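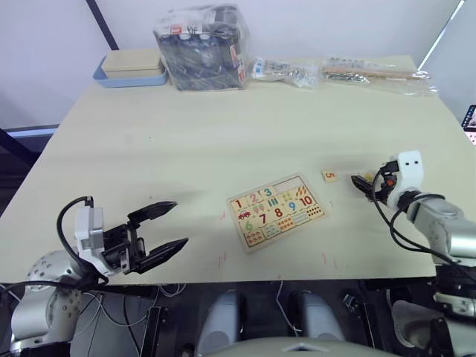

How much table do I need to set up the board?

Enough for the tray plus a clear strip next to it, where the loose pieces can lie face up without overlapping.

4. Setting up and filling the Gidari number board

For item 492, boxed version. If you have the older Markix insert, the steps are the same but the page numbers are off.

4.1 Before first use

1. Open the box over the table, not over carpet. Pieces are small.
2. Lift the tray out flat. Hold it by the border.
3. Wipe with a dry cloth. No water – wood swells and then pieces stick.
4. Turn all pieces face up. Numbers to one side, pictures to the other.
5. Check each number has its picture. Anything missing, see 4.5 before you write to us.

CAUTION: Small parts. Keep away from children who still put things in there mouths.

4.2 Filling the tray

1. Turn the tray so the low numbers go in the top row, 1 through 5. Second row is 6 through 10.
2. Put in the 1 and its picture. Red car.
3. Work along the row, number first, picture next to it.
4. Press down lightly with one fingertip. If it rocks, lift it out and turn it.
5. Finish the top row before starting on the 6.

NOTE: Don't hammer a piece in with the heel of the hand. A tight piece is nearly always the wrong way up. 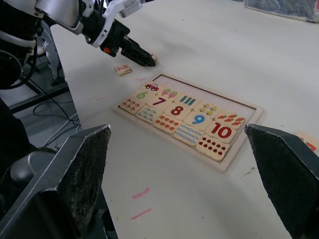
Matching goes faster if the child counts out loud, finger on each thing. Start with the easy pictures and leave the crowded ones for last. The small flowers or fruits beside the green 6 are good for this, big enough to point at one by one. On the 10 the red dots sit in two rows, so count the first row to the end, then drop down. The picture next to the blue 9 is all little fish-like shapes close together and small fingers lose their place. Cover part of it with a card and slide the card along. A piece not in use yet, like the red 2, can wait on the table beside the tray.

4.3 Taking pieces out again

1. Start at an open slot if there is one. Slide a fingernail under the edge of the next piece.
2. Lift straight up. Don't pry from the corner, the print chips.
3. For a full tray, tip it gently over your open hand and catch the first piece that drops.
4. Set removed pieces face up, number side and picture side apart as in 4.1. 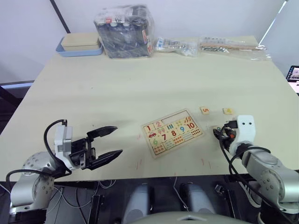
Fig. 6. Slot open at top right, the orange 5 still on the table.

4.4 One-gap game

1. Fill the whole tray.
2. Take out one number while the child looks away. Leave the picture in.
3. Child counts the picture and says the number.
4. Hand over the piece, child puts it in.
5. Got it right twice in a row – take out 2 pieces next time.

NOTE: For a change, take out the picture and leave the number. Harder for most.

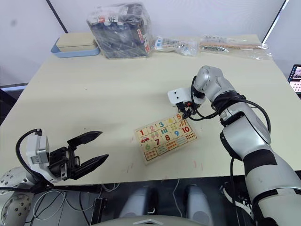
What if a piece is tight when everything around it is already in?

Lift out the piece next to it, seat both together and press them down at the same time.

4.5 Storing, missing pieces

1. Store flat with pieces in the tray. Don't stand the box on end.
2. Keep out of direct sun and off radiators.
3. Missing piece: look under the inner flap of the box first, they slip in ther.
4. Still missing: write to spare parts, attn. Dörte Frerichs. Give the item number and the digit or picture you need.

Related items
Gidari letter board, setup and care
Mutamance counting beads, quick guide
Sakalauskas shape sorter, spare parts list
Markix wood care, cleaning and storage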